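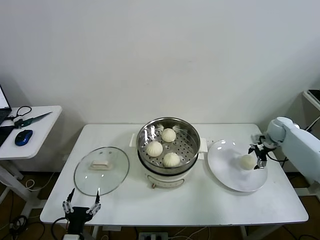

Product Review: Joltari Electric Steamer Pot with Steel Basket
Reviewed by Zodwa Jacobs for the Urkell Household Equipment Review
Published May 1, 2022

Scope of the review

The Joltari is a countertop electric pot supplied with a perforated steel steamer basket and a glass lid. It is sold mainly to small households, students in shared housing, and offices that have a pantry but no stove. Urkell was asked by several subscribers to assess it specifically for steamed buns, dumplings and similar items, and this review is limited to that use. Soups, rice and noodles were prepared on a few occasions and are mentioned only where the results bear on steaming.

The pot was used over a period of 19 days. All steaming was done with plain tap water. Buns were either bought frozen or made fresh from the standard Urkell test dough, a soft yeast dough with a small amount of sugar. Gebremedhin Kahsay prepared the fresh dough and kept the timing records.

Construction and first impressions

The body is white with a glossy finish. The two side handles are also white and stand out far enough to be held with a folded towel or a pair of oven mitts. Reviewers with larger hands found them adequate for a pot of this size, although the pot should be moved only after the water has been poured off. The controls are on the front, where they can be read without leaning over the steam.

The basket is stainless steel with a polished rim and rows of small holes in the bottom. The holes are small enough that a square of baking parchment is not needed to keep soft dough from pushing through, but parchment is still recommended with fresh buns. Without it, the base of the bun tends to take hold of the steel and tear when lifted. Frozen buns gave less trouble in this respect.

The lid is clear glass with a rectangular white handle at the center. It lies flat when set down on a table, which takes up a fair amount of room. A counter that must also hold a serving plate and the pot itself will be crowded if it is narrow. The test table was wide enough for all three in a row, and the reviewers came to prefer that arrangement: lid to the left, pot in the middle, plate to the right.

Capacity

The manufacturer's leaflet shows a full basket of buns touching one another. This is not advised. Buns expand during steaming, and those packed side by side come out with flattened walls and join at the seams. With medium buns, four is a sensible load. Small buns may be set closer, and one batch of seven small buns was steamed without any sticking to its neighbor.

Households that regularly serve more than two people will need to cook in batches. The second batch comes up to steam more quickly than the first, provided that the water has been topped up with hot water from a kettle.

Performance

On the high setting the pot draws 700 watts, according to the rating label. This is modest, and it shows in the time needed to bring cold water to a full boil. Once steam is established, however, it is steady. Frozen buns were heated through to the center in every batch, and the pleats on top kept their shape. Fresh buns rose evenly, with a fine crumb and a smooth skin.

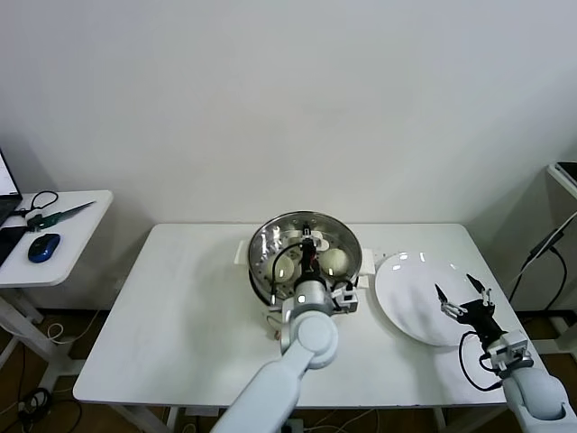

Unloading deserves more attention than the leaflet gives it. The basket sits down inside the pot, so the buns are below the level of the rim and must be lifted upward and clear of it. Anyone reaching in for the first bun has steel on all sides and other buns close by. Tongs with narrow ends are suitable. Wide serving tongs are not, as they mark the neighboring buns and are difficult to open fully in the basket. The reviewers recommend removing the buns one at a time, beginning with the one that has the most free space next to it, and gripping each low on its sides. The tops are soft directly after steaming and take an impression easily.

The plate should be placed beside the pot before the lid is raised. A large flat plate was found more convenient than a bowl, as freshly steamed buns that lean against one another will stick. A plain white Sýkora dinner plate from the Urkell test kitchen was used in several sessions and was satisfactory. Buns should be left with space between them and turned once after a short rest so that the bases do not become damp.

Condensation

Some water collects on the inside of the lid and falls back during cooking. On 2 occasions this left small yellowish spots on the tops of fresh buns. Wrapping the lid in a thin cotton cloth is the traditional remedy and it worked well, although the ends of the cloth must be tied up over the handle and kept well away from the heated body. The lid should be raised away from the user and held over the pot for a moment to drain before it is set down.

Cleaning

The basket and lid were washed by hand. Dough residue in the holes came away after a soak in warm water and a light pass with a soft brush. The outside of the body shows fingerprints and dried splashes but wipes clean with a damp cloth. The pot body must not be immersed. A slight mineral film appeared on the inside during the second week and was removed with diluted vinegar.

Comparison

The Flilano two-tier steamer, reviewed by Urkell last June, holds twice as many buns and is the better choice for a family. It is also taller, harder to store, and has plastic trays that retained the smell of fish after a single use. The steel basket of the Joltari had no such problem – pork buns were followed by plain buns on the same afternoon, and tasters detected nothing.

Assessment

The Joltari is recommended for one or two people who steam buns or dumplings regularly and have limited counter space. Its heating is slow but dependable, and the steel basket is well finished. Points were deducted for the leaflet, which overstates the capacity and says very little on the subject of removing hot food, and for the absence of any tongs or lifting tool in the box. Purchasers should budget for a narrow pair.

Replacement lids may be ordered separately. Replacement baskets were not listed at the time of writing, and Urkell has written to the distributor to ask whether they will be made available.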